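The peg board, finally

February 22, 2022

I have been promising a post about the peg board for weeks, so okay, this is it. If you came for the bread update, sorry, the starter is sulking and I don't want to talk about it.

I got hooked on these things in January, when I was home with a cold and did the same wooden puzzle over and over. A board like this is a step up. You get a big white plate with cut-outs and raised bits, and a set of blue parts that each have one place to go. Sounds like something for toddlers! It is so much fussier than it looks. The pegs want to be dead straight going in, and if you come at one even a little sideways it just sits there and mocks you.

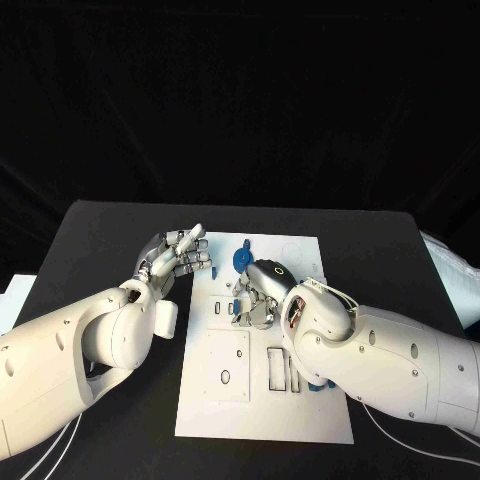
What I like about it

The color, first of all. Blue on white is so easy on the eyes, and on a dark table with a black curtain behind it you never lose track of a part. My own desk at home is a pale speckly thing and I lose everything on it — pens, earrings, a whole sandwich once.

I also like that the spots are marked right on the board. Marin Živković, who got me into all this, thinks the outlines are cheating and wants a blank one. Marin also does crosswords in pen, so take that how you like. I need my outlines, thank you.

My favorite part is the round one with the short knob on top. It's flat like a little gear, and the knob gives you something to pinch. The plain pegs are harder because there's so much less to hold on to. I always leave those for the end and then regret it.

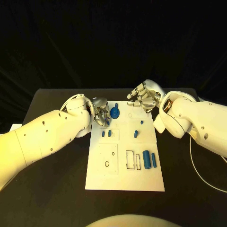 The round blue piece with its knob, up near the top of the board.

If I ever get one for the house I'm giving myself 30 minutes a night with it, tops, or the laundry will never get done again. Bread next time, if the starter forgives me.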